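Unit 5: Can it do the washing up yet?

Notes to go with the lecture. They don't replace it, and the slides make even less sense without me than they do with me.

Short answer: sometimes. The rest of this unit is about the word "sometimes", so if you were planning to leave early, that's the bit to write down.

1. What counts as a chore

People who build machines like to talk about tasks. People who live in houses talk about chores, and the two don't match up as well as you'd hope. "Put the cup in the dishwasher" is a task. "Do the kitchen" is a chore, and it contains the cup, the bowl somebody is still eating from, the pan that has to soak, the good knife that must never go in the machine, and a decision about whether the thing on the worktop is rubbish or someone's lunch.

When you read a claim that a robot can "tidy a kitchen", find out which of these was meant. The Buneck paper in your reading pack is quite open about it if you get as far as the appendix. The abstract says kitchen. The appendix says 14 objects, all of them known to the system beforehand, and a person standing by to put them back.

2. The shop floor had it easy

Factories got robots decades before kitchens did, and it is tempting to conclude that factory work is simpler. Some of it is. Mostly, though, the factory was rebuilt to suit the machine. Parts arrive the same way up, in the same place, under the same lights, and nobody's toddler wanders through.

The Clarlow packing line is our running case. In its first form it could pack one size of carton very fast indeed. When the firm brought in a second size, the line needed new grippers, new guides and the better part of a month, during which the cartons were packed by the people who had packed them before. Clarlow still calls this a success, and I think fairly. But look at where the cleverness went: most of it is in the guides.

You can't do that to a house. Or you can, a little, and we already have. A dishwasher is a robot for washing up that works by insisting you do the awkward half yourself. It has no idea what a plate is. It sprays whatever you put in it. Everything hard about the job (picking things up, turning them over, working out what goes where) was left with you, and you paid for the privilege.

3. Why the awkward half is awkward

Take the cup. You have to find it, reach it without knocking over its neighbours, close your fingers on it hard enough to hold and gently enough not to break it, then turn it upside down and set it in a rack made of thin wire. Each step goes wrong in its own way. A grip that is fine for lifting may be hopeless for placing, as the fingers end up exactly where the rack needs to be. You solve this every evening while thinking about something else.

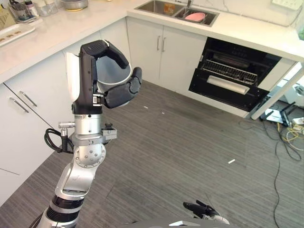
Then there is the matter of how often. In the Kutovham trials the system made 3659 attempts at picking up and placing household items, and the headline figure was very respectable. Headline figures are per attempt. A family gets through a lot of attempts between breakfast and bed, and if even a small share of them end on the floor, somebody is going to be sweeping up china and muttering. Work this through for yourselves: if a machine places one cup correctly 99 times out of a hundred, what are its chances of getting through a load of 17 items with no mistakes? It comes out a little over 84 per cent. Roughly one evening in six, then, something goes wrong. Would you keep a dishwasher like that?

Cruickshank's objection, which you will meet in the second reading, is that people drop cups too. True, but people notice. Knowing that you have made a mess, and what sort of mess, and whether to stop, is a large part of the job and tends to be missing from the results table.

4. For the seminar

Pick one chore you did this week. Write down every step, including the ones you'd be embarrassed to call steps. Mark those a machine could do today, those it could do if you rearranged the room, and those you would not let it near.

Please don't choose making toast. We had 14 of those last May and I have nothing left to say about toast.

Read Buneck (with the appendix) and the first half of Cruickshank. The second half is mostly about lawnmowers.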